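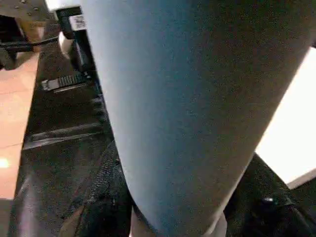
Cómo comparar dos pinzas en un montaje de dos brazos

Paso 1. Fijar las condiciones

Antes de cambiar nada, anota la fuerza de cierre, la velocidad de los brazos y la versión del controlador. Nosotros usamos Lemma con el perfil de serie y limitamos la velocidad a 200 mm/s. Si tocas uno de esos valores a mitad de la prueba, repite la serie entera.

Paso 2. Revisar la cámara de muñeca

Cierra la pinza sobre una pieza gruesa y mira la imagen en directo. Un cilindro ancho puede ocupar casi toda la vista y dejar los dedos en sombra. Comprueba también que el cable no se tense al girar la muñeca hasta el tope.

Paso 3. Hacer las series

Con cada pinza hacemos 18 agarres en el mismo orden. Apunta el resultado al terminar cada uno: agarre firme, deslizamiento o caída. Los dedos Bundell y los Warton se montan con los mismos 4 tornillos, así que el cambio es rápido, pero hay que recalibrar el cero después.

Paso 4. Pasar a una carga compartida

Una silla sirve bien: es grande, ligera y obliga a los dos brazos a coordinarse. Sujétala por el armazón, con una pinza a cada lado, y evita apretar sobre la tela. Levántala despacio e inclínala hasta que las patas apunten hacia arriba. Si un brazo se adelanta, el armazón empieza a girar dentro de los dedos; baja la velocidad antes de subir la fuerza.

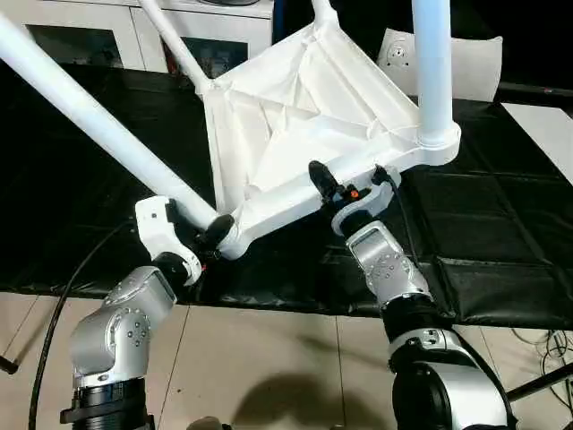 Niloufar Amini comenta: En mi caso el giro no se corrigió bajando la velocidad. Tenía el cero de una pinza mal puesto desde el cambio de dedos y cerraba menos que la otra. Ahora recalibro las dos, aunque solo haya cambiado una.

Queda añadido al paso 3. La plantilla de registro está en la carpeta Jimudwood, hoja 19.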